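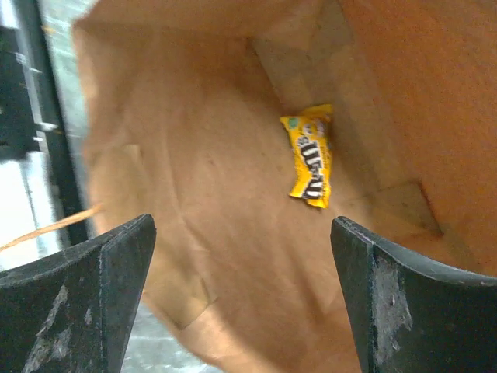
Kuldeep Kashyap's remark that the packing stations "took away the reaching and left the deciding" is often repeated in accounts of automation at Cerkel, a packer of mixed snack orders. It refers to the change in bench work after robot arms were assigned to bag filling.

Automated bag packing at Cerkel is the placing and checking of small packaged goods in paper bags by gripper-equipped arms. The method was introduced in June at the Nekenik site, where four stations replaced part of a manual line. The arms were installed by Bhardwaj, and order data is supplied by the Skondov stock system.

Process

Each station handles one bag at a time. A two-finger gripper approaches the open mouth from above, and a small camera mounted near the fingers gives a view of the interior. Candy packets are among the lighter goods handled. Their crinkled wrappers and crimped ends give an uneven grip surface, and a packet may come to rest against a side wall or in a corner fold. Kraft paper presents a further difficulty, as creases and gusset flaps can resemble the edges of flat goods under warm light.

Finger surfaces are subject to abrasion. Scuffing of the black finish is recorded at inspection but is not in itself grounds for replacement. Fingers are changed when grip force falls outside the set range.

The site handles 437 stock items, of which 19 are excluded from automatic packing. Most of the excluded items are glass jars – the remainder are soft bakery goods.

Effect on staff

Before the change, packers filled and closed bags by hand over a full shift. Under the present arrangement one operator oversees two stations, clears stopped bags and packs the excluded items. Bending and reaching were reduced. Time spent standing at a screen increased, and operators reported that stops tended to arrive in clusters.

Pay grades were revised after the first month. Operators who can reset an arm without a technician are placed one grade above manual packers. Training covers safe entry to the cell, gripper changes and stock corrections in Skondov.

A site review dated 2025-11-05 listed 2,319 operator interventions since installation. It recommended a second seat at each pair of stations and a longer handover between shifts. The seating was approved – the handover period remains under discussion.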